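Subject: Re: [home-automation-talk] can any of them do a chore yet
Date: 2024-03-21

Still no, but closer than in February. Long answer below, typing this between two calls so excuse the mess.
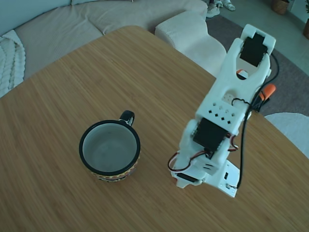

Ludivine Delorme wrote:
> My sister saw the Tranus video and now wants to know if she should
> hold off replacing her dishwasher. I told her no. But then at the
> Drarkbridge open day I watched a thing fold 5 towels without help
> and I'm less sure of myself. Does anyone here run an arm at home
> on real chores? Not demos. I mean would you leave the house while
> it's going?

Would I leave the house – no. Would I leave the room, yes, and I do now.

The chore I've stuck with is mugs. Pick up one empty mug, put it in the rack, stop. Picked it because it sounded dumb and easy. It is not easy. Last count was 30 tries in an evening, same mug, and it got the handle when the handle was pointing at the arm and missed a lot of the rest. Going for the rim works better but then it wants to set the mug down tilted and the rack doesn't forgive that. Haven't fixed it.

Things that mess it up, no order:

Light. Morning and evening are two different tables as far as the software is concerned. I retrained with the lamp on and it got worse in daylight, go figure.

Shiny stuff. Glasses are hopeless. Spoons too.

Anything left half full. It has no idea. I do know, becuase I mopped.

Reach. A small arm on a table only does the table. Somebody still has to bring the mug to it, and at that point you're walking past the sink anyway. This is the part your sister should hear.

On the Drarkbridge towels – I've seen that demo, or one just like it. Ask who laid the towels out, and ask to see it with one out of the dryer in a ball. I'm not saying it's fake, folding is hard and they've done good work. But the towels were all one size and flat to begin with when I was there. Gruleo does the same with their socks.

The Deschams people (Deschamps, sorry) have it a bit easier on the shop floor. Same bin, same part, same height, all shift. My cousin's line has 2 of their arms loading trays and she says they're fine, boring, they jam when a tray comes in warped and someone walks over. That I believe. A kitchen is a warped tray every time.

Money since you'll ask. The Tranus kit was 599 when I looked and that's before you spend your weekends on it. A dishwasher costs about the same sort of money and washes the dishes. Tell her to buy the dishwasher.

If you want to try one anyway, start with something soft that can't break, and clamp the base down. I'll send my settings to anyone who asks off list, they're ugly but they run.

Did you catch what gripper they had on the towel one? Wide pads or fingers? Would like to know before I order more parts.

Gotta go, call's starting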